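## 4. Gripper set-up, soft item task

Do section 3 first. If the arm hasn't been homed today don't start here.

You need: the Skusemo arm, bench supply, club laptop, 2 mm hex key, the cloth bin, the tree with its lights. Two people minimum – one on the laptop, one on the stop button. Swap after each set.

### 4.1 Power and check

1. Stop button IN before you plug anything.
2. Supply on. Wait for the board lights to settle.
3. Laptop: open the Divbridge folder, run `check_all`. Not `check_arm`, that's the old one and it skips the gripper.
4. Release the stop button. Arm will twitch a little. Normal.
5. Jog each joint by hand from the keypad, small moves only. Watch the purple cables when the wrist turns. If one goes tight, stop and re-tie it with more slack.

> **Caution:** fingers out of the jaws whenever the button is released. Yes even if the laptop says idle.

### 4.2 Jaw settings

Soft stuff needs different numbers from the blocks. Don't reuse the block file.

- Close speed: 30
- Grip limit: 22
- Hold time before lift: 2000 ms
- Open width: whatever clears the item, set by eye

Save as a new file with your initials. If you save over `soft_base` tell Darragh Madigan, he has the backup.

Note: the grip limit is a club number, not something out of the Skusemo booklet. Over that the motor gets warm and starts to buzz. Staditz rules say no heat warnings during a run, so dont push it.

### 4.3 Picking and lifting

1. Lay the item down near the tree, bunched a bit. Flat cloth is hard, leave that for later.
2. Bring the jaws in low, open, one each side of the bunch.
3. Close. Let the hold time run out before you touch anything.
4. Lift slow. Stop with the item up off the table and look at it.
5. Good grip = gathered at the base and the rest standing up or draping free. Bad grip = one thin corner. If bad, lower, open, start again from 2.

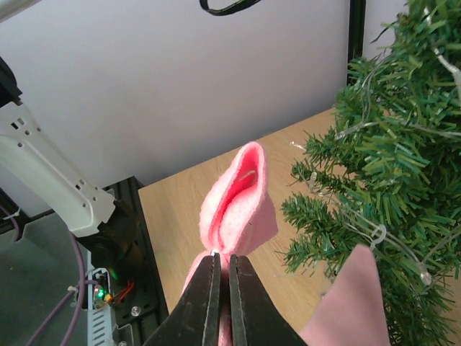
Darragh Madigan wrote in the margin of the last print-out that step 5 is where most teams lose points at Staditz, they get a decent pick and then rush the move, and could we please make people wait before the arm swings. So – wait. Added to the checklist.

### 4.4 Moving to the tree

1. Jog toward the branches from the table side. Never from behind, the light wire is back there and it snags.
2. Keep the jaws clear of the needles. Only the cloth should touch.
3. Open half way, pause, then fully.
4. Back straight out the way you came in. No wrist turn untill you're clear.

> **Caution:** if the jaws catch the light string hit stop, then free it by hand with the button IN. Don't try to jog out of it. The McGrath team pulled their whole tree over in January doing that.

### 4.5 Logging

Do 14 tries per set, same item the whole set. Write down pick / no pick, place / no place, and anything weird. Drops count as no place. A run you stopped yourself still gets a line – put S.

### 4.6 Shut down

- Arm to rest position
- Jaws open, nothing in them
- Stop button IN, then supply off
- Cloths back in the bin, log sheet in the folder

Section 5 (flat cloth) still being written, see the old notes for now.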